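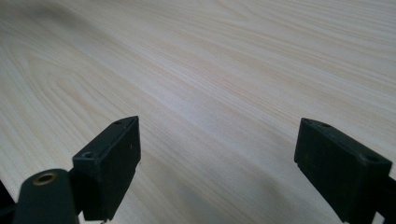

*Hongmei Jia*

August 6, 2019

We have the fingers on. Both pads are black, both have the same angled tips, and they open wide enough for the things on our list. Last week I wasn't sure we would get to this point before the semester started.

For anyone who hasn't read the earlier posts, this is the summer project for the robotics club at Sastbridge. There are 5 of us. The tool is a hand-held gripper we named Liao, and the plan is to use it to record people picking things up and then train an arm to copy them. The arm is still in its box. We do everything by hand for now.

The first session was simple. One person holds Liao over the table, closes the fingers on an object, lifts it, moves it, puts it down, opens. Then again. We set a target of 90 clean runs per object and got 153 runs in total before people started getting sloppy. I threw out a lot of mine. I tend to rush the approach and bump the table with the tips.

Things I wrote down:

- Tighten the pad screws before each session. The right one worked itself loose twice.
- Wipe the pads. They pick up dust and it shows on the black.
- Start every run with the fingers fully open and off the table. Half of our bad runs started half closed.
- Pens are harder than cups. Flat things like cards are harder than pens, and we don't have a good answer for those yet.

The table is a bit of a problem too. It's pale, so the fingers stand out well, but it shines in the middle when the light comes from the front. I tried moving a lamp and it only moved the bright patch. We may put down a plain cloth — Ridar, our tracking script, seems to lose its place when the glare is strong, though I haven't tested that properly.

The files come to 1097 clips if you include the practice ones, and I still have to sort them. The club showcase is in November. Next session we do cups again, with the screws checked first.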